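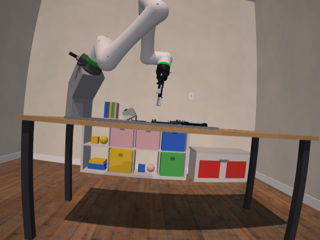

Figure 4-1. Cemby cell, arm on its pedestal, gripper raised over the bench plate.

4. Teaching the nests

This section covers first-time teaching of the well plate nests and the re-teach after a gripper or bench plate has been disturbed. It applies to Cemby cells with the arm on the side pedestal and the Namar controller. Pedestal mounting is in section 2 and gripper wiring in section 3. Do not start here if either of those is still open.

Work through the whole section in the simulated cell first, with the same layout file you will load on the real one. The steps are the same in both. Where they differ there is a note.

4.1 Before you start

You will need:
The layout file for the bench plate (name ends in the cell number)
The teach pendant
An empty well plate of the type the cell will run
A flat steel rule
The nest record sheet from the back of this manual

CAUTION: Teaching is done in manual mode at reduced speed. Keep the enabling switch in your own hand. Do not hand the pendant to a second person while the arm is under power.

CAUTION: The gripper fingers hang lower than the tool flange and are easy to forget when you are watching the wrist. Watch the fingertips.

1. Clear tools and loose hardware from the bench plate.
2. Push gently on each nest holder. It should not move. If it does, tighten its screws and check that it sits square to the rows of holes.
3. Confirm that the label beside each holder agrees with the name in the layout file. The nests are named N1, N2, N3. Positions on the lower part of the plate begin with P and are taught in section 5.
4. Load the layout file and select it as active. The pendant shows the file name in the top bar.
5. Set the payload to "gripper, no plate."

Note: The layout file stores every nest relative to the bench plate, so a plate that has been shifted as a whole needs only a new plate reference (4.2). A holder that has been moved to different holes needs an edit to the layout file as well.

4.2 Setting the plate reference

1. Jog the arm to the READY pose. The gripper points straight down, well clear of everything on the bench.
2. Open Setup > Frames > Bench plate.
3. Jog to the first reference hole given in the layout file. Lower the gripper slowly until the closed fingertips are just above the hole. Press Record.
4. Raise the gripper fully before traveling. Repeat for the remaining reference holes in the order the pendant asks for them.
5. Press Solve. If the pendant reports a residual above the limit, the usual cause is a wrong hole. Repeat from step 3.
6. Save the frame and write the residual on the record sheet.

Do not correct a bad residual by editing the numbers by hand. It will look right at one end of the plate and be wrong at the other.

4.3 Teaching a nest

Start with N2. It is the middle nest, and an error there usually tells you whether the plate reference is good enough to carry on.

1. Place the empty well plate in the holder. Press down on opposite corners to make sure it is seated.
2. Select the nest on the pendant and choose Approach. The arm moves to the approach height, 135 mm above the holder.
3. Open the gripper fully.
4. Step the gripper down in small increments. Stop when the fingertips are level with the rim of the well plate.
5. Look from the front and then from the side. The gap should be the same on both fingers. Correct sideways first, then rotation, then sideways again.
6. Go down to grip height and close the gripper at low force. Watch the well plate as the fingers meet it. If it shifts or lifts at one end, open, correct, and close again.
7. Press Record.
8. Lift the well plate straight up until it is clear of the holder, then lower it back. It should go in without touching the sides.
9. Open the gripper, retract to approach height, and mark the nest as taught.

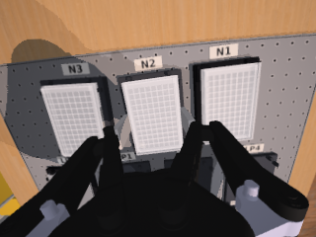
Harriet Sorensen asks whether N1 and N3 can be filled in by offset once N2 is taught, as the holders sit on a regular grid of holes. Her cell was set up that way and N3 started to rub on placement within a week.

The offset gives a good starting point and nothing more. There is a little play between the holder screws and the plate holes, and each holder settles in its own spot within it. Use Copy From N2 to get close, then run steps 2 to 9 for the nest as normal. On a cell that has already been copied without the follow-up, teach N1 and N3 again and leave N2 alone.

Note: Neighboring nests are close together, so the outside of a finger can catch the rim of the well plate next door when the gripper is fully open. For this reason the production program opens only to the width set in Gripper > Release width. Set that value after the nests are taught, with well plates in all of them. Begin from the closed width and open in small steps until the fingers release cleanly.

4.4 Travel height

The arm must clear everything on the bench when it moves between nests.

1. Find the tallest item on the arm's route. On most cells this is the small tilted unit at the pedestal side.
2. Jog the gripper over it, carrying a well plate, and lower until the gap under the well plate is 30 mm by the rule.
3. Press Use As Travel Height.
4. Run Dry Run > All Nests at reduced speed with your thumb on the stop. Watch one full pass from the front of the bench and another from the end.

In the simulated cell, turn on collision display for step 4. Contact turns the touching parts red and pauses the run. The display does not include cables, so on the real cell look at the gripper cable as well — particularly at the wrist, where it can loop down far enough to drag on a rim.

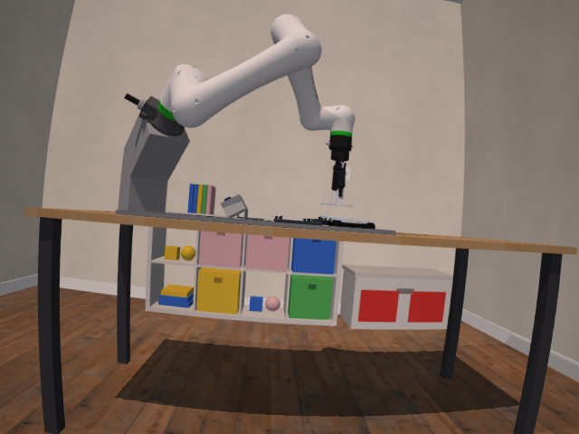

Jaanus Strazds
Cell Setup and Service, Namar

4.5 Checking the result

Run the check below with empty well plates before anything with liquid goes into the cell.

1. Select Program > Nest check. The default dwell after each release is 2000 ms. Leave it there for the first run.
2. Start in manual mode. The arm picks from N1, shows the well plate above the bench, and places it back, then does the same at N2 and N3.
3. During the dwell, look at how the well plate sits. A raised corner means the release is too high or the rotation is off.
4. If all nests pass, switch to automatic, close the guard, and run the check again at normal speed.
5. Enter the final nest values on the record sheet, sign it, and keep it with the cell.

If a nest passes at reduced speed and fails at normal speed, check the payload setting before touching the taught point. It is often still on "gripper, no plate."

4.6 When to re-teach

Repeat 4.2 and 4.3 after any of the following:
The arm has stopped on a collision fault
The gripper or a fingertip has been removed
The bench plate has been lifted for cleaning
The bench has been moved, even if it was put back on its marks

Fingertips are good for up to 2000 plate moves with heavier lidded labware. The counter is under Gripper > Service. Change both fingertips together, reset the counter, and re-teach the nests the same day.

A replacement arm needs section 2 again in full. Copying the old frame onto it will not work.

4.7 Common faults

Pendant shows "Nest out of reach"
The wrong layout file is active, or the plate reference was solved with the holes in the wrong order. Check the file name in the top bar first.

Well plate lifts with the holder tight around it
The gripper is rotated relative to the nest. Go back to 4.3, step 5.

Gripper closes but reports no plate
The grip height is above the rim, or the wrong labware type is selected. Check the labware type before changing the height.

Good at N1, bad at N3
The error grows along the plate, so it comes from the reference. Redo 4.2. If it returns, check that the bench plate is screwed down at both ends.

Continue with section 5, Teaching the P positions.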